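**Torell House – Shared Kitchen and Dining Room**
**Periodic Safety and Condition Checklist, with Comments**

Date of inspection: 24 Nov 2024
Inspector: Ustyna Kravets
Accompanied by: Lionel Crabtree (Residential Services)
Previous inspection: May, by Severyn Pavliuk
Copies to: Antigoni Chatzigeorgiou, Andor Szekeres

Ratings used on this form: **S** – satisfactory. **A** – action required by the date agreed with Residential Services. **R** – action required before the room is next used for group meals. **N/A** – does not apply to this room.

Items carried over from the May inspection are marked (c/o).

## 1. Access and exits

- [x] 1.1 Corridor door opens fully and closes without force – **S**
- [x] 1.2 Yard door unlocked during hours of use – **S**
- [x] 1.3 Exit signs lit – **S**
- [ ] 1.4 Route to yard door clear (c/o) – **A**

Comment on 1.4: Two folding chairs were leaning against the wall beside the yard door. The same finding was recorded in May. Mr. Crabtree moved the chairs to the storage closet during the visit. A hook or rail should be fitted in the closet so that they can be returned there easily.

## 2. Fire safety

- [x] 2.1 Extinguisher in place, seal intact, tag current – **S**
- [x] 2.2 Fire blanket in place beside the range – **S**
- [x] 2.3 Heat detector tested from panel – **S**
- [ ] 2.4 Range hood filter clean – **A**

Comment on 2.4: Grease is building up on the left filter. The cleaning log shows that it was last washed in May. The filter is to be washed monthly and the log initialed each time.

## 3. Electrical

- [x] 3.1 Outlets near the sink protected and tested – **S**
- [x] 3.2 No extension cords in permanent use – **S**
- [ ] 3.3 Small appliances labeled and in date – **R**
- [x] 3.4 Light fixtures complete and working – **S**

Comment on 3.3: The Groltel kettle has a split in the cord near the base. It was unplugged and removed from the room. It must not be put back into service with tape over the damage. Ms. Chatzigeorgiou has been asked to approve a replacement. The toaster and the microwave were in order.

## 4. Water and drainage

- [x] 4.1 Hot water temperature within house limit – **S**
- [x] 4.2 Sink drains freely – **S**
- [x] 4.3 No leaks under sink – **S**
- [x] 4.4 Faucet secure – **S**

The slow drip reported in May has been repaired and the item is closed.

## 5. Floors

- [x] 5.1 Surface sound, no lifting edges – **S**
- [x] 5.2 Non-slip mat at sink – **S**
- [ ] 5.3 Threshold strip secure – **A**

Comment on 5.3: One screw is missing from the strip at the corridor door. The strip does not yet lift under the foot, but it can be moved by hand. Mr. Szekeres is to arrange the repair.

## 6. Food storage and refrigeration

- [x] 6.1 Refrigerator at correct temperature – **S**
- [x] 6.2 Freezer free of heavy ice – **S**
- [ ] 6.3 Opened food labeled with name and date – **A**
- [x] 6.4 Cleaning chemicals stored away from food – **S**

Comment on 6.3: Several unlabeled containers were found on the middle shelf. Residents are reminded that unlabeled food may be discarded on Fridays. Labels and a pen are kept in the top drawer, although the pen was missing at the time of inspection and has been replaced.

## 7. Tables, cups and storage bins

- [x] 7.1 Tables stable, no splinters or loose edges – **S**
- [x] 7.2 Cups and bowls free of chips – **S**
- [ ] 7.3 Cups and tableware put away after use – **A**
- [ ] 7.4 Storage bins in their assigned place and labeled – **A**
- [ ] 7.5 Wall behind table clean (c/o) – **A**

Comment on 7.3: House procedure is that cups are returned to the cupboard, or placed in a bin for return to the cupboard, as soon as the meal is over. A cup lying on its side near a table edge can roll off, and broken pieces are difficult to find under the benches. Cups waiting to be collected should stand upright and well back from the edge.
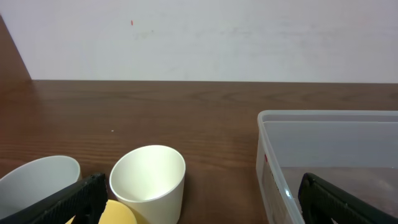

The clear plastic bin has a raised rim, which makes it convenient to lift, and it is suitable for light tableware. It should not be used for knives, glass or anything hot. When filled, it should be carried with both hands and set down fully on the tabletop, with no part of the base over the edge.

Comment on 7.4: Clear bins were introduced so that the contents can be checked without opening or emptying them. Each bin still needs a label on the short side, giving its contents and the cupboard it belongs to. Labels are to be supplied by Residential Services.

Comment on 7.5: The pale wall behind the reddish-brown wooden table has faint gray smudges and uneven patches, and there is a small red mark toward the left. These are matters of appearance and carry no safety rating. The wall should be wiped with a damp cloth and mild soap first. If the marks remain, the area may be included in the next round of painting – no separate work order is needed.

## 8. First aid and notices

- [x] 8.1 First aid kit present and complete – **S**
- [x] 8.2 Burn dressings in date – **S**
- [ ] 8.3 Emergency contact sheet current – **R**
- [x] 8.4 Handwashing notice displayed at sink – **S**

Comment on 8.3: The sheet gives the former night desk extension. The correct extension is 17. The number was amended by hand during the visit, and a printed copy is to be posted.

## 9. Actions

| Item | Action | Responsible |
|---|---|---|
| 1.4 | Fit rail or hook for folding chairs | A. Szekeres |
| 2.4 | Wash hood filter, resume monthly log | L. Crabtree |
| 3.3 | Replace kettle | A. Chatzigeorgiou |
| 5.3 | Replace screw in threshold strip | A. Szekeres |
| 6.3 | Remind residents about food labels | L. Crabtree |
| 7.3 | Post clearing-up procedure beside cupboard | L. Crabtree |
| 7.4 | Supply and attach bin labels | L. Crabtree |
| 7.5 | Wipe wall, review before painting | S. Pavliuk |
| 8.3 | Post printed contact sheet | A. Chatzigeorgiou |

Items rated **R** are to be confirmed in writing to the inspector. Items rated **A** may be reported as closed on the regular maintenance return. Any item that cannot be closed by the agreed date should be returned with a short note stating what is outstanding.

Signed: U. Kravets
Received for Residential Services: L. Crabtree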